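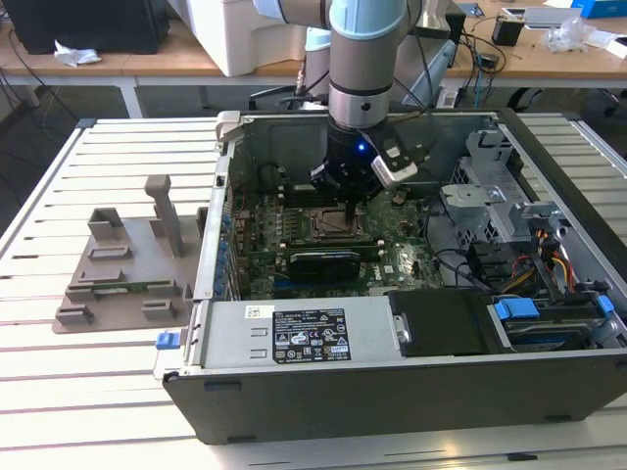 About Clotside

Clotside is a computer repair and refurbishment school. We teach adults and older teenagers to open, inspect, rebuild and document desktop computers, and we return working machines to households, clinics and schools that have asked for them. The school was founded by the electronics supply firm Bullo, which continues to provide our premises and a share of our spare parts.

Our Work

Most of the computers that reach us are office desktop towers retired by their first owners. A typical machine arrives complete and is logged at the receiving counter, where it is given a work order and a shelf location. Its drive is then erased under our data policy or removed for destruction, according to the donor's written instructions. No computer passes to a student bench before this step has been recorded.

In our last program year, 973 desktop computers were accepted from donors. Machines that cannot be returned to service are taken apart for usable memory, power supplies, drive rails and cables. The remaining material is sent to a licensed recycler.

The Teaching Program

The Foundation Course runs for 17 weeks and opens each September. Each class is limited to 20 students. Applicants need no previous experience with computer hardware, but they must be able to attend at least two evenings a week and to read technical instructions in English.

Instruction begins with the case itself. Students lay the tower on its side, remove the side panel and identify the main assemblies before any part is loosened: motherboard, power supply, drive bays, expansion cards and wiring. They then practice removing and refitting components in a fixed order, beginning with memory and drives and continuing to the graphics card.
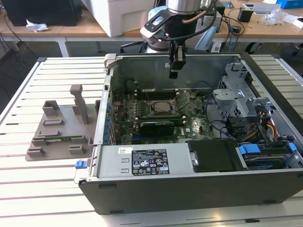 Work on the processor is introduced in the second half of the course. Students learn to release the retention lever, raise the load plate, lift the processor by its edges and set it back in the socket with the alignment marks matched. Contact pins in a socket are easily bent, and a bent pin commonly means the loss of the board. For this reason every student completes the exercise on a training board before being assigned a donated machine.

The final weeks are given to fault finding, cable routing, installation of the operating system and written reports. A report must state what was found, what was replaced and what was left alone. Reports are retained with the work order and go out with the finished computer.

Standards at the Bench

All students and staff follow the same bench rules:

The power cord is disconnected and the power button held down before the side panel is opened.
A grounded wrist strap is worn whenever a board or card is handled.
Power supply units are tested and replaced as whole units. They are never opened.
Screws are sorted by type in marked trays.
A removed processor is placed in a covered tray at once.
Tissues and used wipes are discarded at the end of each session.

Finished machines are run under load overnight and checked by a second person before release.

The Prindus Lending Library

Through the Prindus Lending Library, students may borrow tool kits, reference manuals and practice boards for home study. The library holds 40 complete tool kits. Loans are for two weeks and may be renewed once if no other student is waiting.

The Hoàng Scholarship

The Hoàng Scholarship covers full tuition and the cost of a personal tool kit. It is open to applicants who are out of work or who are changing trades. Application forms are available from the school office and must be accompanied by a short letter describing the applicant's reasons for study.

Donating Equipment

We accept desktop computers, keyboards, mice and flat-panel monitors in any condition. We are unable to accept printers, copiers or tube televisions. Donors with more than ten items are asked to write to the receiving office in advance so that a delivery time can be set. A receipt is issued for every donation, and a certificate of data erasure is available on request.

Page last reviewed June 6, 2018.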